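Subject: Re: Fledwood season 2 – running times and missing scene

> The listing for season 2 gives 13 episodes, but my set
> only has 12 on the menu. Also, the scene at the Nedholm
> lock is shorter than I remember from broadcast. Is this
> a different cut?

There are 13. The last two were joined into one double-length feature for the disc release, with the middle credits removed. The menu counts that as a single episode. The broadcast tapes from 2000 have them separate, and the recap at the start of the final episode exists only there.

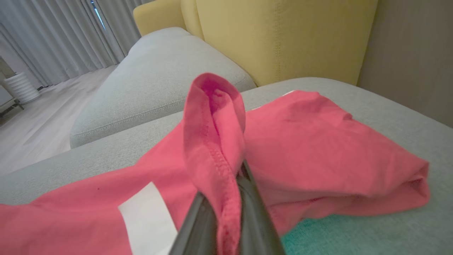 As for the lock scene, the disc uses the export master. Three cuts were made in it:

- the second half of the argument on the bridge
- the shot of the Van Dijk warehouse sign
- the closing line, replaced by music

The Hulleo repeats used the same master, so recordings from that channel will not help. If you have an off-air tape from the first run, check whether the counter on the lock gate reads 1511 in the wide shot. The export version starts after that shot.

I have corrected the episode guide to list both numberings – broadcast first, disc in brackets. Running times for the first six episodes still need checking against tape. Please send those to the list, in minutes and seconds, without ad breaks.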